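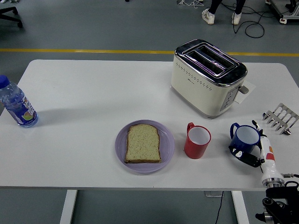 # LÉEME: Gelesine, ficha de la mesa de desayuno

Última actualización: 18 de abril de 2026

Imprimir | Enviar por correo electrónico

## Qué hay en esta carpeta

Notas sobre cómo se prepara y se recoge un desayuno de tostadas para poca gente. Gelesine es el nombre de la carpeta y no significa nada; lo eligió Mudassar Bukhari y ya es tarde para cambiarlo. La ficha cubre solo la parte de los objetos: qué se pone, dónde y qué dudas tenemos sobre cada cosa.

Aviso de entrada que no me creo buena parte de lo que se escribe sobre organizar cocinas. He leído guías que prometen ahorrar media mañana moviendo una taza. La versión anterior de este documento, sin ir más lejos, decía que el orden de la mesa «mejora la experiencia del desayuno». Lo he borrado. No sé cómo se mediría eso y quien lo escribió tampoco.

## Inventario

- Tostadora de dos ranuras, cuerpo blanco crema y parte superior cromada. La palanca sale por el extremo derecho, junto al panel gris de botones pequeños.
- Plato redondo de color lavanda.
- Taza roja y taza azul oscuro, las dos blancas por dentro.
- Botella de agua de plástico.
- Portatostadas de alambre.
- Pan de molde, por rebanadas.

La mesa es blanca y rectangular. No hay mantel, ni previsto ni pedido.

## Convenciones

**Tostadora.** Va al fondo, hacia la derecha. Noreen Jafri defiende que al fondo estorba menos; yo defiendo que al fondo hay que estirar el brazo por encima de todo lo demás. Se probó durante diciembre y cada cual salió con la misma opinión que tenía. Se queda al fondo por inercia. La palanca tiene que quedar libre.

**Plato.** Delante y en el centro, con una sola rebanada sin tostar. En Mutberg, donde empezó esta lista, ponían dos y la segunda se secaba esperando turno, o eso cuentan. No he visto ninguna prueba.

**Tazas.** A la derecha del plato, primero la roja y luego la azul, con el asa hacia la izquierda. A un diestro sentado delante el asa le queda al revés. Lo señalé en la revisión, se me contestó que así se ven mejor las asas y no se cambió nada.

**Botella.** Sin sitio fijo. Hubo una propuesta de asignarle esquina y la rechacé: una regla que se incumple antes de servir el agua no es una regla.

**Portatostadas.** La norma dice de pie. En la mesa está tumbado, cerca del borde derecho, y me parece un resumen bastante justo de la utilidad del artículo. Una tostada puesta en alambre se enfría; sus partidarios responden que así no se reblandece. Puede ser. Yo la prefiero caliente y blanda por debajo.

## Lo que esta ficha no puede afirmar

1. Que el orden descrito sea más rápido que otro. Anum Arain cronometró 35 desayunos y los tiempos dependían sobre todo de quién tuviera sueño.
2. Que las marcas de tueste de una tostadora valgan para otra. El pan cambia más que el botón.
3. Que 10 minutos basten para recoger. Bastan si no hay mermelada.

## Recogida

Migas primero, con la tostadora desenchufada y fría. Después tazas y plato al fregadero. La botella se cierra aunque esté vacía. El pan vuelve a su bolsa, y la bolsa se dobla por debajo; las pinzas Haken que compramos para eso se abren solas y no las recomiendo.

## Pendiente

- Decidir si el portatostadas sigue en el inventario.
- Revisar el texto sobre mermeladas de la carpeta Bhutto, que copia párrafos de este y arrastra los errores viejos.

Imprimir | Enviar por correo electrónico

## Comentarios (3)

**Áine Coughlan**
El portatostadas no se toca. Si la tostada se te enfría es que desayunas despacio.

**Asuka Shimada**
Soy zurda y las asas a la izquierda me vienen perfectas. Pido que conste.

**Noreen Jafri**
Consta. Y la tostadora sigue mejor al fondo.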